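Can a machine do the kitchen jobs yet?

Several readers wrote in after last month's piece on floor cleaners to ask the obvious next thing: when will a machine tidy up after dinner? The short answer is that small parts of the job look possible and the whole of it does not. The longer answer takes in a bag of beans, a plastic spatula and a good deal of patience.

Kernia, which has a workshop in Wodton, has spent the time since November on what its staff call small kitchen work. That means scooping, pouring, pushing food from one place to another and putting the tool down afterwards. Troels Kragh runs the project. He said they chose these jobs for being dull. People do them many times a day without looking, and a machine that can't manage them is not much use in a home, however well it walks.

The method is simple enough to explain. A person does the chore first, using hand-held grippers in place of fingers, and cameras record each try. The recordings are then used to train the software that drives an arm. Kernia wants 2,000 tries of each chore before it lets an arm attempt one. A try that goes wrong is kept and marked as such.
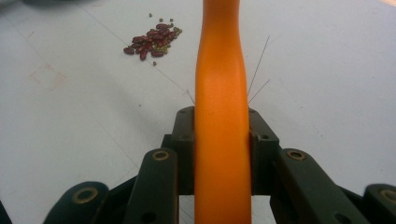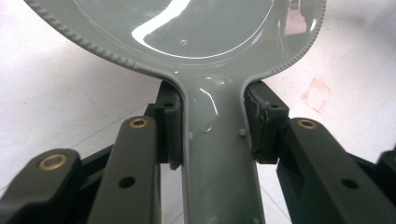
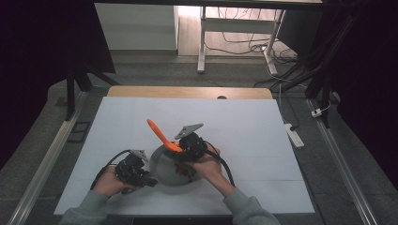

Small kitchen work at Kernia, done with hand-held grippers.

Beans are harder than they sound. A cup or a bottle stays in one piece, and a camera can find its edges. A spoonful of beans changes shape every time it is touched, and the ones that roll off have to be noticed and fetched. Mixed sizes make it worse. An angle that picks up a kidney bean will slide straight over a mung bean, and pushing harder tends to send both across the table. Kragh's team tried rice early on and gave it up for the time being.

Tools bring their own trouble. Most kitchen handles were made for a palm and five fingers, which can feel a thing start to turn and tighten up before it goes. Two flat fingertips get much less warning. A shiny handle can twist under load, so that the arm carries on with its scoop while the head of the tool points somewhere else. Shine is also awkward for the cameras, as a bright patch moves about when the tool does and can be taken for an edge.

Ezequiel Bermúdez, who looks after the testing, gave us the current state of things. With one tool, one bowl and the same kind of beans each time, the arm finishes the scooping job in about 3 tries out of 4. Change the bowl for one with a higher side and it gets noticeably worse. Change the tool as well and he would not give a figure. Jobs that need two arms at once, one to steady and one to scoop, are further behind again.

Speed is the other matter. A scoop that takes a person a couple of seconds takes the arm long enough that you start looking at the clock. Bermúdez is not worried by this. He thinks most people would put up with a slow machine if it could be left alone, and being left alone is the part that is missing. At present someone stands by with a hand near the stop button.

The shop floor may get there sooner. Proden, the packing firm on Czarnecka, is interested in the same work for filling sample bags, where the bowl, the scoop and the contents would stay the same all day. A trial is being discussed, with 2 arms on a single bench, and staff there have asked to see it running before anything is signed.

For the home, Kragh would not name a year. His own guess is that clearing a table of plates and cups will come before anything involving loose food, and that washing up by hand will come well after both. Readers with a dishwasher should hang on to it.

We have asked to go back once the work with two arms is further along. Questions for Kernia can be sent to us in the usual way and we will pass them on.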